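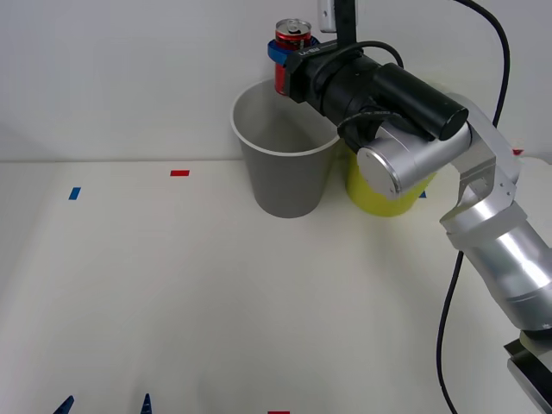
15 May 2022

So I finally made it to the open day at Helon, out past the ring road in Petcombe, and I have been talking about it to anyone who will stand still, so now it's your turn. Settle in, this is going to be a few posts.

1/ I signed up back in September, when they first put the list online, and then forgot all about it until the reminder came. There were 37 of us in the afternoon group, a lot of them families, and one very serious little kid with a notebook who asked better questions than I did.

2/ They start you off in the cafeteria with coffee and a talk. The talk ran long (I don't mind, I run long myself) and covered how the company grew out of a repair shop called Eder that used to fix bottling equipment. My uncle worked in bottling for years, so I was probably the only one in the room grinning at the part about conveyor belts.

3/ Then the arms! I had pictured something huge behind a fence, car factory style. These work at a plain white table with cups and a soda can, the kind of stuff you'd have out at a birthday party. I loved that. You look at it and you know right away what the job is.

4/ What got me was how long I was happy to watch. Picking up a can is something I do with my eyes half closed in front of the fridge. Watching a machine go about it made me think about all the little decisions in there, how hard to squeeze, how high to lift, when to let go. I went home and paid very close attention to my own hand for the rest of the evening, to the great amusement of my household.

5/ The engineer showing us around was so patient. Somebody asked if it could do dishes. She laughed and said they get that one every single time, and that glassware is a whole different conversation. She told us their running list has 82 everyday chores on it, and that the ones people find boring are often the ones that keep her team late.

6/ I asked about the bits of colored tape on the table and felt a bit silly, but she seemed pleased. They're markers. I use the same trick on my workbench at home, so I felt very professional for a minute there.

7/ Practical stuff if you want to go: take the 102 bus from the station, get off at Uvemier Garden Supply and walk back 2 blocks. Parking is hopeless. Wear a sweater, the lab is chilly. The cafeteria has a very good lemon cake and it goes fast, so get yours before the talk!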